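Drornalside bench-top, 1668 mm, white
Laboratory and classroom furniture / Worktops / Bench-tops

Code: DR 1668-W
Made to order in Nestthorpe
Lead time: see below, it changes

Plain white worktop for prep rooms, school labs, small water testing outfits, anyone who needs a flat pale surface and doesn't want to pay for a full fitted bench. Sold as a top only. Legs and frames are on their own page.

Size
Length 1668 mm
Depth 600 mm
Corners square, edges lightly eased so they don't catch a sleeve

Why 1668? It was the old Pathirana frame size and half our customers still have those frames. Fits straight on, same fixing holes. If you have a newer frame, measure across the outside of the legs, not the inside. We get a return every month from someone who measured the inside.

Two deep
Two tops can go back to back for a 1200 mm deep island. Joining kit sold seperately (plates, screws, a strip of white filler). There will be a line where they meet. A faint one if the frames are level, a nasty one if they aren't. Get the frames level first, then bolt, then fill. Doing it in the other order means doing it twice.

Finish
Matt white. Pale enough that you see a spill of nearly anything coloured, matt enough that strip lights don't glare back at you. Also comes in light grey, same price, code ends in G. We stopped the green in February - a few left, ask.

What it puts up with
Water, washing up liquid, ordinary surface spray, dilute acids if wiped promptly. Food dye lifts with a damp cloth if you get to it the same day. Iodine will mark. Strong solvents, no. Hot tripods straight on the surface, definitely no, use a mat.

Cleaning
Warm water, soft cloth, dry it after. No scouring pads. No bleach left standing. For pen marks try a white rubber before anything wet.

Scratches
Light ones can be buffed with the cream in the care kit. Deep ones can't. Dragging metal stands is what does it, so put felt feet on them, or lift.

Weight and delivery
Two people to carry, please. Goes out flat on a pallet, kerbside only, vans leave Nestthorpe every Thursday. Someone has to be there to sign. Check the corners before the driver goes and write any damage on the sheet - we can't claim afterwards without that.

Fixing
Eight screws from underneath, supplied. Hand tight then a quarter turn. Don't use longer ones you found in a drawer, they will come through the top.

Cut-outs
Sink and cable holes cut to your drawing, 64 pounds each, any shape within reason. Nothing closer than 90 mm to an edge. Drawing has to have dimensions on it, a sketch with arrows is fine but the arrows need numbers. Made-to-drawing tops are not returnable.

Goes with
Rultomeck under-bench drawers (three depths)
Upstand strip, white or grey
Joining kit
Care kit, cream and two cloths
Felt feet, sheet

Questions about sizes or odd-shaped rooms go to Leif Moen in the Nestthorpe office, mornings are best. He'll want the room width, wich wall the door is on, and where the pipes come up. 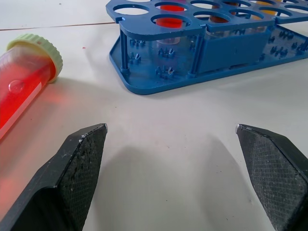
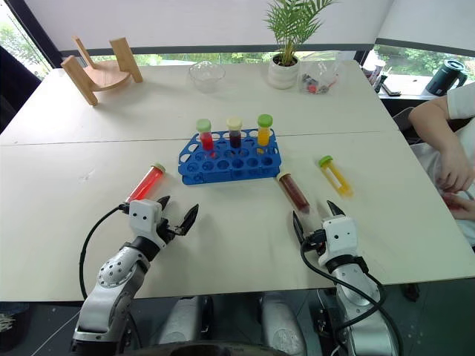 White surface, all three views.
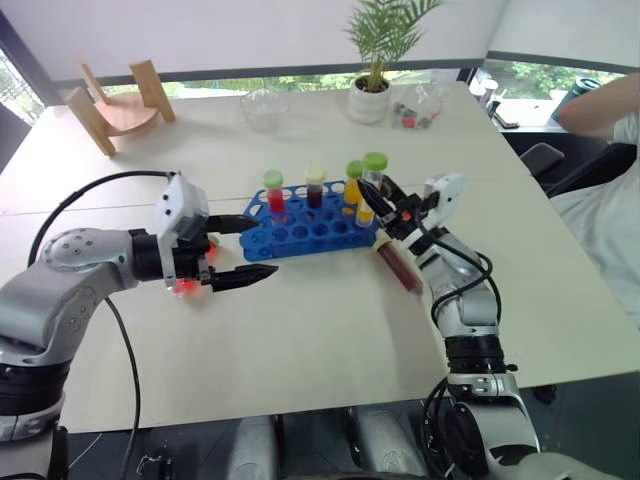

Can I fit a single top against a wall that isn't straight?
Order the upstand strip and leave a small gap behind the top. The strip sits over the gap and covers up to 12 mm of wobble along the full length. For anything worse than that, send the wall measurements in with the order and the back edge can be cut to suit. It counts as one cut-out on the bill.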